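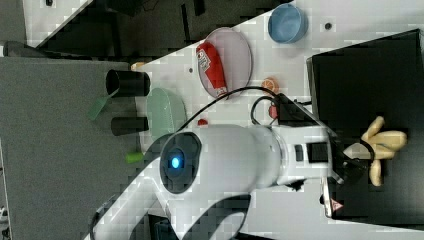 Toy bananas on a black box, with a blue bowl behind.

School kitchens in Zirwood to cook one day more each week

The three primary schools in Zirwood will serve a hot lunch on Wednesday as well, starting in February. Until now the pupils had to bring their own food on that day, and many parents have asked for a change.

The meals will be cooked in the kitchen of the Marnus school and taken by van to the two smaller schools, Habte and Lirkard. The first van leaves at a quarter past eleven, so that the youngest children can eat at noon. Children who wish to bring a packed lunch may continue to do so, and they will sit at the same tables as the others.

A parent pays the same price as on the other days. Families who already receive free lunches do not need to send a new form. All other families must tell the school office before the end of the month if their child will take part, and they must write down any allergies again, also when the school has them from before.

In the autumn the schools asked the parents what they thought. Of those who answered, 74 per cent wanted the extra lunch day. Many wrote that the middle of the week is the most difficult for them, with work and sports training on the same afternoon. A smaller group was worried about the noise in the dining room at Habte, where 70 children eat in one sitting. The school has decided to divide them into 2 sittings with twenty-five minutes each.

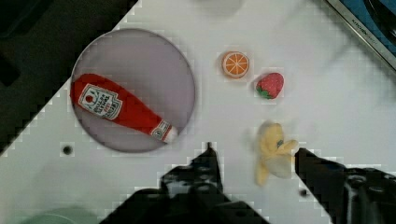 Page last changed: Wednesday, 14:20

The plush ketchup bottle lies on a round plate with a thin grey rim. Real ketchup will be served only with fish and potato dishes, and the menu for the first weeks is mostly soup, bread and fruit. The kitchen has chosen soup because it keeps warm well on the road to Lirkard, which is the longest drive. On the first day there will be lentil soup with carrots, and a pear for each child.

The kitchen at Marnus is also looking for one more person to help with serving and washing up, from ten until two. Experience is welcome but it is not required. Those who are interested can ask at the school office in the morning.

The new lunch day is a trial until the summer holiday. After that the schools will ask the parents again, and the pupils will also receive their own short list of questions this time.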